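4 February 2018

I spent most of this Sunday in the training shop with the Ciltanero catalog open beside my coffee, still going back and forth on their sealing robot kit. It lays the bead around an oil pan by itself, and they want 4000 for it, with 2 days of setup thrown in. I do like it, I'll admit, and the folks at Pirnano have been so kind on the phone — they even offered us a trial in June!

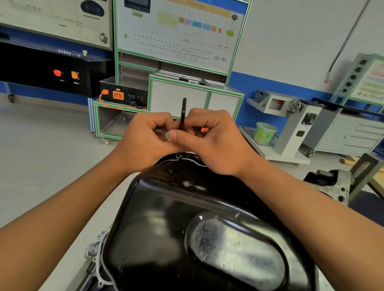 *Fitting the gasket strip at the pan flange, by hand.*

I keep wondering about this part, though. The kit handles the sealant and leaves the rubber to us, and my thumbs are sore tonight from all that pinching and pressing. Bortolotti sells a gripper add-on, but the brochure is awfully vague about soft strips. I'll write and ask them tomorrow, after I've had some sleep.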